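**Workshop notes, 2018-09-05**

The folding project has reached the stage where it leaves the bench and goes home with people, mostly because the bench is full of Mostafa Slaoui's printer parts again. Sarmīte Venckus had both hand-held grippers for a fortnight and has brought back a decent pile of recordings and a longer pile of complaints.

For anyone who missed the June meeting: Drorkimeck is our attempt at a robot that folds laundry. The robot itself is still two motors and a drawing. The grippers came first, so that a human can do the job with the same fingers the arm will have one day, and the arm can be taught from that. You hold one in each hand and tidy up as you normally would, at a third of the speed and with twice the muttering. 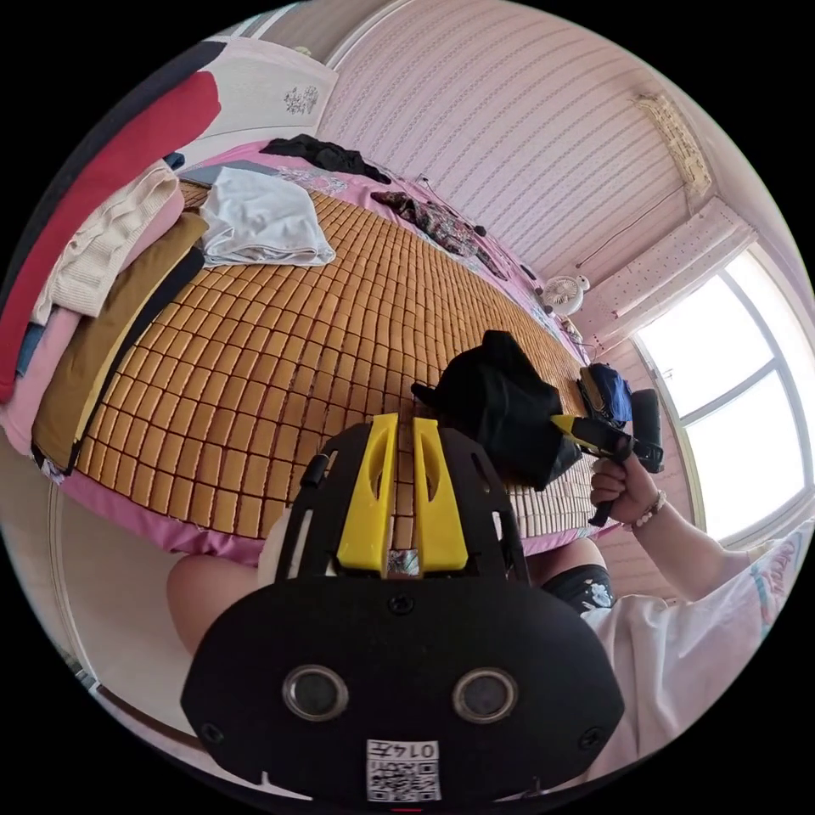 Light colours and thick knits have gone well so far. Black clothes remain a misery. The tracking software (Mostafa's, version 34, he does not wish to discuss versions 30 to 33) loses the edge of anything dark the moment it creases, and then reports a fold with great confidence. Sarmīte's view is that this makes it no worse than her brother.

The fingers themselves need work too. The yellow ones grip denim nicely but skate over anything silky, so we're trying a softer tip from a sheet of Jiltosen rubber that has been in the offcuts drawer longer than most members. If you have any opinion on glue, please write it on the whiteboard and not on the box.

Still wanted: spare M3 screws, a second charger, and someone willing to fold towels for an evening. Pairing instructions are taped inside the cupboard door. Please put the grippers back switched off. We have enough recordings of the inside of the cupboard.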